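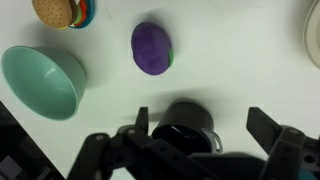 Kaan Tokgöz wrote:

> Can we please settle the Filtby swap before everyone disappears for the summer. My view is we drop the entry fee. Last time we took 200 at the door and spent most of it on the hall, so why are we charging people to come in and give their stuff away? Also I still have 4 boxes from February in my hallway and would like my hallway back.
>
> Kaan

Kaan, all,

Quick one, on my way out the door.

Fee - fine by me, drop it. But then the hall has to come from somewhere. Miswood want 50 for the morning and that's without the kitchen. Cellotcombe is cheaper but parking is hopeless and you know what happened with the strollers. Could do a jar by the tea instead? People put in more than you'd think when no one's asking.

Boxes. I can take 2 on my next run, not all of them, the trunk is full of my brother's tiles. Anyone on the Bittencourt side have a dry garage? Dry, please. We lost all those jigsaws.

Sorting - can we do it by age this time and not by color or whatever that was. Play food and soft toys on one table, plush eggplant next to the burger, fine, the little ones just grab anyway. Puzzles and board games seperate, lids taped. Books on the stage. No car seats, no bike helmets, I dont care how new they are.

Clothes I'd leave out altogether. Took us till 4 last time to bag up what was left and the thrift store didn't want half of it.

Start time, 10 still ok? Doors a bit earlier for people dropping off. Need someone with the key, mine sticks.

Will ring Miswood tomorow unless somebody shouts.

Osvaldo Brito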